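Handout 2: Handling Rules for Soft Objects with Two Arms
Course notes, Practical Automation, February
Prepared by Liya Worku, with additions from Melur Manurung

Welcome back, everybody! Last time we talked our way through emergency stops and the paperwork that goes with them, and I promised we would get to the fun part, which is what a good rule looks like once there is a real object between two grippers. I am using soft things for this handout because they are wonderfully bad at following our assumptions. A steel block either fits between the fingers or it doesn't. A plush toy will let you squeeze it well past the point where you should have stopped, and it will hardly complain at all.

1. Agree on who holds and who works

Before any two-arm task, write down which arm is the holding arm and which is the working arm, and put it at the top of the run sheet where the next person will see it. The roles may swap during a task (dressing and undressing tasks swap all the time), but the swap has to be a written step of its own. Phong Đào's group on the Zelstead exercise left it out, and both arms let go at the same step. No harm done, but they lost most of an afternoon finding out why!
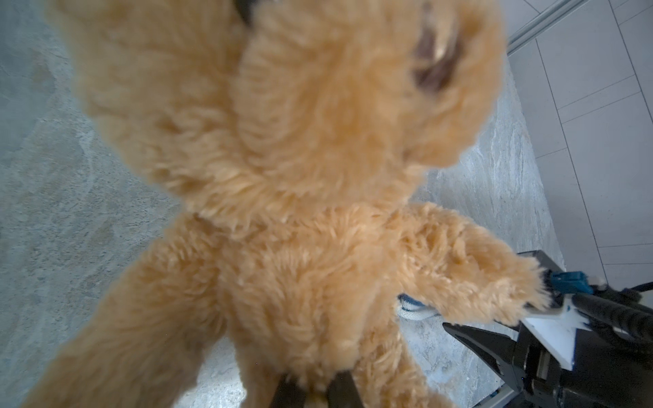

The holding arm sets the limits for the pair. If it has a light grip, the working arm must move gently too, whatever its own settings would allow. Please don't raise the grip force to make up for a working arm that pulls too hard. Slow the pull down first, then look at the angle, and only then come and talk to me about force.

2. Grip the body, go easy on the trim

Fur, stuffing and thick seams will take a fair amount of handling. Eyes, patches, collars and loose knitting will not. Our house rule, which Bezawit Teshome wrote years ago for the Negash trials and which I have never managed to improve, is that you mark every sewn-on or glued-on part as a keep-away area before you plan a grasp. If a fingertip has to come close to one of these areas, approach along the surface of the cloth so that the tip can't catch underneath.
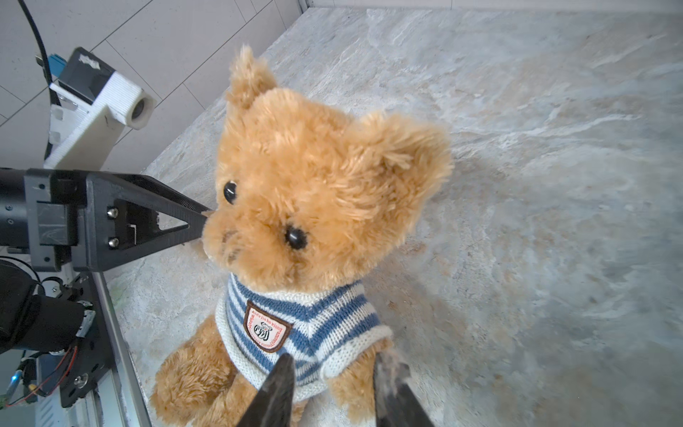

Figure 2. Two-arm work with a plush bear in a striped sweater. Note the shield patch on the front and how near it the left fingertip comes.

A related habit, and a very good one, is to look at the fingertips themselves at the start of each session. Run a gloved thumb along both edges. A rough edge will pull a thread long before it shows up in any of your numbers, so smooth it or swap it and write down which you did.

3. Keep the wrist views honest

When fur fills the view, treat the position estimate as old news. Back off 2 centimeters, let the picture settle, and look again before closing. Zhuoran Tang asked in class whether the outside view could be used to skip this step, and the answer is no, though it was a fair question and I am glad it came up.

For next time: read the Bosetti checklist through item 47, and bring a run sheet of your own with at least one role swap in it.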